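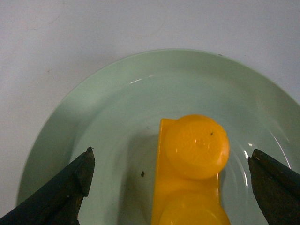
River Survey Crew Members - Hekbridge Reach

Nidberg Watershed Office is hiring six seasonal crew members to survey the Kao River between the Hekbridge dam and the Enuvholm boat ramp. The work supports a public decision on whether the old dam should be lowered, repaired or left as it is.

What the work involves

Crews measure water depth and silt at 100 fixed stations along the bank, record bank erosion, and enter the readings the same afternoon. You will wade in cold water up to the waist and carry gear over uneven ground. Waders and life vests are supplied. Bring your own rain jacket and lunch.

Some of the shoreline is private. Crew members must stay inside the marked access strips and be ready to answer simple questions from homeowners. Questions about the future of the dam go to the office - please do not give your own opinion while on shift.

Requirements

Age 18 or older
Able to swim
Valid driver's license
Comfortable using a tape, a level and a tablet
Survey or field experience is helpful but not required

Terms

The season runs 13 weeks, starting in May. Shifts start at 7 a.m. at the Enuvholm ramp. Pay is hourly at the county seasonal rate, with a $2000 bonus for those who complete the full season. Housing is not provided.

How to apply

Send a one-page letter and two references to the Nidberg office by the end of March. Say which weeks you would be away, if any. Interviews are held in Hekbridge in April and include a short wading test.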